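Chapter 6
Uninvited Guests: How Insects Move Between Forests

A beetle the length of a grain of rice has no travel plans. It cannot read a map, it flies badly, and left to itself it might cover a few hundred yards in a lifetime. Yet bark beetles have crossed mountain ranges overnight, usually in the back of a pickup, under a tarp, on their way to somebody's campfire.

This chapter is about firewood, which is to say it is about people. Foresters at Lake Wollow once assumed their ash trees were safe, the nearest infested stand being 120 miles off. Then came July and the campers. The first dying trees stood in a tidy ring beside the boat ramp, a spot no beetle would have picked on its merits.

We will look first at what happens under the bark, where larvae feed on the living tissue and cut off the tree's supply of sugar. A single trunk may hold up to 900 of them. Next we turn to the rules — quarantine lines, heat treatment, the sticker on the bundle — and to why people who would never smuggle a mango will happily drive a cord of dead ash across a county line. The chapter closes with the Gusent Valley survey, in which 74 campsites were checked and 48 had wood from somewhere else.

Before reading on, write down where your last campfire came from. If you don't know, leave the line blank and keep it for Section 6.4.

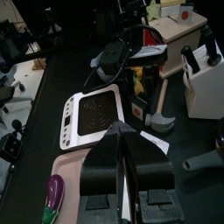
Orla Duggan remarked, on reading this opening, that the beetles come off rather better in it than the campers do, and that she still buys her wood at the gate.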